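Folding small cloths on the work table, and a few other table habits

I have a thing about cloths left in a wad. You wipe down the table, you drop the cloth wherever your hand happens to be, and an hour later it's still sitting there in a lump, picking up crumbs and hiding a screw. I did this for years! So a while back I started keeping the table the same way every evening, and it takes me 2 minutes if I don't get distracted (I get distracted).

First thing, pick the cloth up by two corners and give it a good snap away from the table. If it smells like anything at all, it goes in the wash. If not, lay it down with the long side facing you, smooth it from the middle out with the side of your hand, then fold in half, and in half again. Mine come from a Drorwood bundle and they're a bit bigger than a dish towel, so they get one more fold to fit the drawer.

A warm brown wood top is lovely, but a white cloth bunched up in the middle of one makes the whole table look busy. 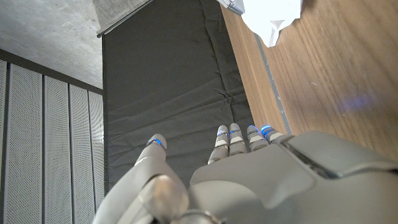
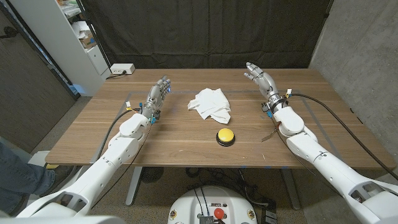

Next come the cords. I like a power strip way back in a corner, with its own cord heading off the back and not across the part where I work. Loose wires get a soft tie. I use the fabric kind from Rarketti, cut into short pieces, and they come off again without leaving glue on everything.

Tape is great for keeping yourself honest about space. I put down thin lines of it to mark the patch I'm allowed to spread out in, and anything past the line goes back on the shelf before supper. Peel it slowly, low and flat, and try a little bit in a corner first if your finish is old. My table is 610 mm deep and I leave a strip free along the front for my elbows.

For the wood itself, go with the grain – always – and use less water than you think. I wring the cloth till nothing drips, wipe once, then go over it dry. Every July I do a thin coat of Sakai wax and leave it alone overnight. Two thin coats beat one thick one, and yes, I learned that on my good table.

If you keep a padded mat, shake it outside and hang it over a rail so the wrinkles can drop out. Rolling is better than folding for storage.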